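Ticket 2535
Project: Tunari bin picking
Component: pick planner / collision model
Reported by: Benedita Amaral
Opened: 1 December 2021
Priority: high
Status: fixed, one follow-up open

Summary

Planner returns NO_VALID_GRASP for bars that are in plain reach, mostly bars near the bin walls. Started after the update of the planning package to the Katayama branch. Bars in the middle of the bin are planned and picked as before.

What I expected

With only a few bars left in the bin, the planner should find at least one approach for each bar that has a free long side. The old branch did this without trouble on the same bin and the same bars.

What happens

Detection is fine. Every bar gets a pose and a confidence well over the threshold. Grasp candidates are generated for each pose, 40 per bar as configured. Then the collision check throws out all of them for the bars along the right wall. The log looks like this for each rejected bar:

pick_planner: candidates 40
pick_planner: rejected by collision 40
pick_planner: first contact pair: wrist_dress / bin_wall_right
pick_planner: result NO_VALID_GRASP

The cell then asks for a new scan, gets the same poses, and repeats until the retry limit. If I jog the arm by hand to one of the rejected approach poses at low speed, it gets there and nothing touches.

Steps to reproduce

Load the Tunari cell config on the Katayama branch. Put a bar flat on the bin floor, long side parallel to the right wall and close to it. Run a single pick cycle. Fails every time for me. Turn the bar so it points at the wall and it sometimes works.

Things I tried first

Restarted the planner node. No change.

Repeated the hand-eye calibration. The residual was the same as in August, so I put the old values back to keep the comparison clean.

Raised the planning timeout. No change, and the log shows the timeout isn't reached anyway. The rejection comes back almost at once.

Turned off the collision check against the bin in simulation only. All the missing candidates come back, so the problem is in the geometry and not in the sampler.

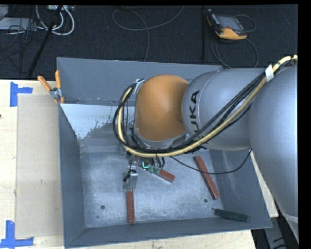

Collision model

The KUKA carries its cables and the pale yellow hose on the outside of the arm. They run down across the link, pass under the orange-brown wrist cover and come up again around the side of the wrist. There is also one thin black cable that hangs lower than the rest and sags over the inside of the bin. In the old branch the bundle was modeled as a chain of capsules attached to the last links. The thin cable was not modeled at all.

The Katayama branch has an importer that builds the collision geometry from the tool description file. It takes the capsule chain and wraps it in one convex hull per link. A loop that goes around the wrist turns into a solid lump, with the open space inside the loop filled in. I exported the hull and loaded it in the viewer next to the old capsules. On the wall side it stands out much farther than the bundle does. Any approach that brings that side of the wrist down next to the wall counts as a contact.

I then found a second thing. The padding for flexible parts is read from a different key than before. Our file still used the old key, so the planner fell back to the default, 300 mm. That alone would be enough to block the right side of the bin.

Comment from Daritholm support

Confirmed on our side. The hull step is meant for rigid tools and should skip anything marked flexible. The flag is read, but after the hull is built, so it has no effect. Please set hull_mode to none for wrist_dress and move the padding value to the new key. We will correct the order in the importer. Can you also check whether the bin mesh has its wall slope? We have seen files where the walls were straightened on export.

Reply, B. Amaral

Checked the bin mesh. The slope is there and the inside faces line up with the point cloud. The floor is fine too. The clamp with the orange handles on the upper left edge is not in the mesh. I added a box for it, a bit oversized so the handles are covered in either position.

Changes made

wrist_dress: hull_mode set to none, capsules restored from the old file.
wrist_dress: padding moved to the new key, old value kept.
bin: clamp box added at upper left edge.
planner: log level for collision set to 2 so that the contact pair is printed for every candidate and not just the first one.

Result

Ran the same recorded scans through the planner again. Bars along the right wall now get valid grasps. Some candidates are still rejected against the wall, and the ones I looked at in the viewer were correct rejections. Cycle time for planning went up slightly with the extra logging. I will set it back once the follow-up is closed.

Live runs at reduced speed gave no false contacts at the wall.

Still open

The thin black cable. It is not in the model and its shape changes with the wrist angle, so a fixed capsule is either too big or in the wrong place. For now I have limited the last joint in the Cladden task file so the wrist can't turn far in the direction that lowers the cable. It costs us some grasps on bars lying at an angle. A proper fix is to tie the cable in with the rest of the bundle, and after that the joint limit can come out again.

Moved to a separate ticket, linked to this one. Leaving 2535 open until the importer fix from Daritholm is released and I have run the scans once more with hull_mode back at its default.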